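Desk thread. I have now worked at the same shared white table since August and I have opinions. Muting is free.

1/ The advert for the place promised "generous clear workspace for up to 63 members". The space is generous. Clear is a matter of what you have brought with you. 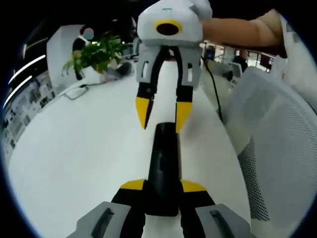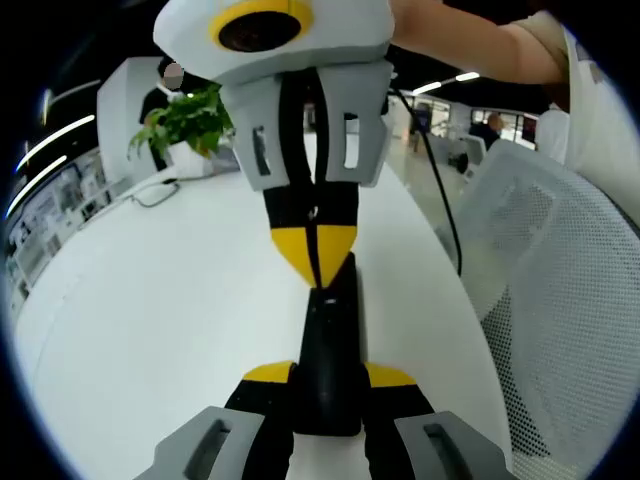

2/ My real subject is cable. Every desk I have ever loved has been ruined by cable. You can buy the big white table, you can wipe it down every evening like a butcher, and one thin black lead will still make it look like the back of a telly. On a dark desk you'd never notice. On white, a black cable trailing off across the top to the right is the first thing the eye lands on, and the second is wherever it goes next. I have tried clips. I have tried the Berkell cable tray, 59 quid, which holds a great deal of cable and also my knee.

3/ White desks generally: lovely for a week. Then you learn what your sleeves have been carrying about.

4/ Someone recommended the Hayashi desk mat, in "stone". It is beige. It does hide the cable, in that I now look at the mat.

5/ Things I have owned to keep leads tidy: velcro ties (lost), a box with a slot (full), a Zustalier magnetic dock that wanted a metal desk and got mine.

6/ Current method is to let the lead hang off the side nearest the chair and then run over it with the chair. 2 replacements so far. I'm told this is called a routine.

7/ If anyone has a white table and a cable they're at peace with, send a photo. I'll be under mine looking for the velcro.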